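Looking after the other robot

Members often ask which of our machines takes the most keeping. People guess the palletising cell at Stindwood, with its 3000 hours between gearbox greases and its habit of eating suction cups. The cell is an angel by comparison. The one that fills the maintenance diary is the kitchen robot, and more precisely its simulated twin, which has no gearboxes, needs no grease and still manages to go out of adjustment about once a fortnight.

For those new to the list: the two-armed machine in the Skavberg lab has a copy that lives in software. Anything we want the real arms to do with a worktop and a bit of shopping gets tried on the copy first. A dropped bottle in there costs nothing. A dropped bottle in the lab costs an afternoon with a mop and a form.

The arrangement works only as long as the copy behaves like the original, and in October it stopped doing so. The real right gripper would close neatly on a spoon. The simulated one would close neatly on the air next to the spoon, pause, and lift away with every sign of satisfaction. Valentin Texier watched it do this for most of a morning before conceding that the spoon was not to blame.

The cause was dull, as causes are. When the right wrist on the real machine was rebuilt in the summer, the new ring went on with a thin spacer behind it. Somebody wrote this down on the job card, the job card went in the folder, and the folder went on the shelf. The model file stayed as it was. So for several weeks we had one robot with a spacer and one without, and both were perfectly sure where their fingers were.

Florian Gilbert took on the repair, if you can call it a repair when all the tools are on a keyboard. For anyone keeping a twin of their own, his order of work went like this.

Measure the real arm first. He parked it in its reference pose, put the gauge on the wrist flange and took the reading three times, having been caught out by a tired gauge before. Only then did he open the model.

Change one number, save, and look. The temptation is to correct the wrist, the finger length and the camera position in one glorious edit. We have all done it. You then have three new errors holding each other up, and it takes a week to find out which one is lying.

Check the left arm even though nobody has complained about it. Ours was fine. It was also the first time anyone had looked since the model was made, so we don't intend to boast.

Open the grippers fully and compare the gap with the real ones. The Jandia fingers we fit are supposed to be all alike, and mostly they are. The pair on the left had worn pads, which we changed on the real machine and then, feeling slightly foolish, did not need to change on the other.

Reset the contact settings last. These decide how hard a simulated finger can press on a simulated potato before something gives. Set them too soft and the fingers sink in. Set them too stiff and the potato leaves the building. Florian has a private log of objects that have left the building, and a bread roll still holds the distance record.

After that comes the soak test, 300 reaches over a cluttered worktop with the objects put down in a different muddle each time. It runs overnight and wants no supervision, though Valentin usually finds a reason to look in on it from home. The counter and walls stay put between runs, as does the painting, which came with the room and which opinion in the office has not warmed to.

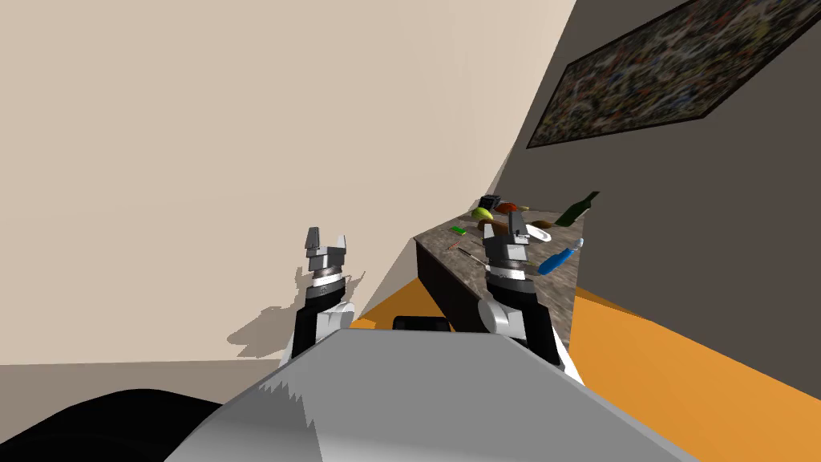
The twin at its worktop: right gripper over the near edge of the counter, left gripper up and out of the way.

The shadows earn their keep, by the way. We used to switch them off to save time, until we noticed that a gripper's shadow on a plain wall is a quick way to tell whether an arm is where you think it is. They now stay on for every check after a model change. The overnight runs are a bit slower for it, and the electricity bill has been discussed.

The first soak after the wrist correction went through with the fingers landing where they should. The second stopped early when a bowl got itself wedged and the software declined to go on, which was traced to an old setting of mine and need not detain us. The third was clean, and the corrected file went live the same afternoon.

Two changes to the routine have come out of all this. Job cards for either arm now have a box marked "Model updated?", and the job can't be signed off until there is a tick and a set of initials in it. We will also do the full gauge check after every 1000 hours on the real machine, whether or not anything feels wrong. Urbonaitė, who supply our wrist parts, have been asked to put the spacer on their drawing. They have said they will look into it, and we have written that down on a card and put it in the folder.

If your own twin has started grasping at nothing, Florian is happy to lend out his checklist. The gauge stays here.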